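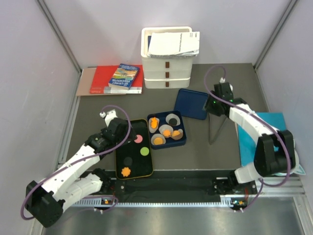
What happens to the packing staff when two-arm cells take over part of a lunch line?

At the Sallico plant in Dilthorpe, most of them stayed on the line and changed tasks. Portioning by hand shrank, while loading, checking and fault clearing grew.

Sallico packs school and office lunches, 690 boxes on a normal morning shift. Until March, each box was filled by one person standing at a belt. The company now runs 2 cells supplied by Fellalberg, an integrator based in Blackburn. In a cell, one arm works the tray side and the other works the box side. Layouts are rehearsed on a bench with colored stand-in pieces, discs and flower shapes, before any food is used.

Baking cups were the hard part. A cup that leans against the wall of the box narrows the opening, and a piece released a little off center can fold the side over. Operators wrote most of the placement rules. They had been correcting leaning cups by hand for years and knew which corner to fill first.

Job titles changed along with the work. Eight packers retrained as cell operators, at a higher hourly grade. Their shift starts at 5:30 a.m. with a gripper check and a test box. After that, an operator refills trays, pulls rejects and answers stops. A stop must be logged with a cause code, a step several operators say takes longer than the fix.

Complaints remain. Standing at a belt was tiring, but it left room to talk. Cell work is quieter and more broken up, and attention has to be held through long stretches when no stop occurs. Sallico has shortened the rotation to two hours in response.

Lids are still closed by hand. Fellalberg has a lid routine in testing, and the plant has set no date for it.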